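How do actors remember all those words?

By Ronja Söderlund, Flodura Youth Theatre, Situlstead
2020-09-21

Quick one this week, we open soon and I've got a hat to finish.

You lot keep asking me this after shows. "How did he say all that without looking?" Fair question. A big part in a play can have more than 200 lines. Some of them are long. Some are in funny old English. And you can't take the book on stage.

Most of the learning isn't done in a theatre at all. Bedrooms, buses, the kitchen while the toast is on.

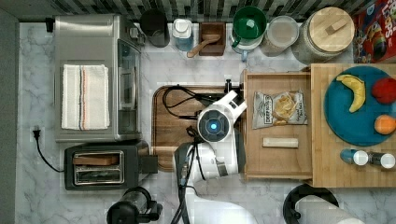
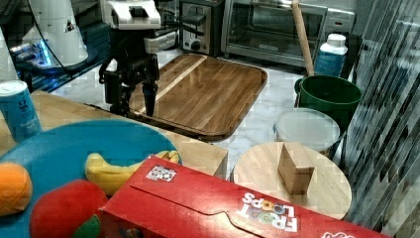
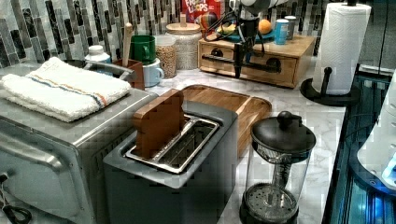 First, what is a line?

A line is what your character says before someone else speaks. Could be one word ("No!"). Could be half a page. If it's very long and you're the only one talking, it's called a speech, or a monologue if you want the posh word.

The book with all the words in is the script. Actors colour in their own lines with a highlighter. Any colour. Pink shows up well under dim lights, yellow doesn't, learnt that the hard way.

What is a cue?

Really important, this. A cue is the thing that tells you it's your turn. Usually the last few words the other person says. Could be a noise too, like a doorbell or thunder.

Say the other actor's line is:

"I have looked everywhere and the goose is gone."

Your cue is "the goose is gone". You hear that, you speak. So you need to learn your cues as well as your lines. Lots of beginners forget that bit! They know every word of their own part and then stand there waiting because they don't know when it starts.

How your brain does it

Your brain has a short memory and a long memory. (It's more complicated than that but that'll do for today.) Short memory holds a little bit for a little while, a phone number, say. Long memory is where your own name lives, and your address, and every song you've known since you were four.

Lines have to get from the short one to the long one. Going over them again and again on diferent days is what does it. Little and often. Ten minutes after school beats two hours on a Sunday night, and sleep helps, so going to bed counts as homework. Tell your grown-up I said so.

Tricks actors use

Say it out loud. Reading in your head isn't the same. Your mouth has to learn it too.

Cover and check. Slide a piece of card down the page, say the next line, then look. Wrong? Go back one and try again.

Write it out by hand. Slow but it sticks.

Move about. Once you've rehearsed with moves, your feet help. Walk to the window, there's the window line. Stage moves are called blocking, don't ask me to explain why, no time.

Know why you're saying it. Your character wants something. The biscuit, the crown, to be left alone. If you know what they want the words make sense, and words that make sense are much easier to hang on to.

Get somebody to read the other parts. Mums, brothers, anyone who can read. They don't have to do the voices.

Danish Rizvi played the Goose King for us in April and he had 21 pages to learn. He sang his. Every line to the tune of a nursery rhyme, up and down the stairs, for weeks. Drove his family mad. Then took the tune away and the words were still there.

What if you forget?

Everybody does at some point. It's called drying. Horrible feeling, hot face, big silence that feels like a whole year.

Somebody called the prompter might be sitting at the side with the script. If you dry they say the next couple of words, just loud enough for you. Not every theatre has one any more. If there isn't one, another actor might help out with something like "Weren't you going to tell me about the goose?" The audience mostly never notices. Our hall has 100 seats and when Danish skipped a whole page not one person mentioned it.

Have a go

Pick a poem, four lines long. Say it out loud three times before tea. Three times again before bed. Tomorrow, try it without looking, hopping on one leg if you like. See how much is left.

Then try eight lines.

Words to know

Script: the book of the play.
Line: what you say when it's your turn.
Cue: what tells you its your turn.
Drying: forgetting your words.
Prompter: the person who whispers them to you.
Off book: when you know your part and can put the script down.

Next time: stage make-up, and how to get it off again.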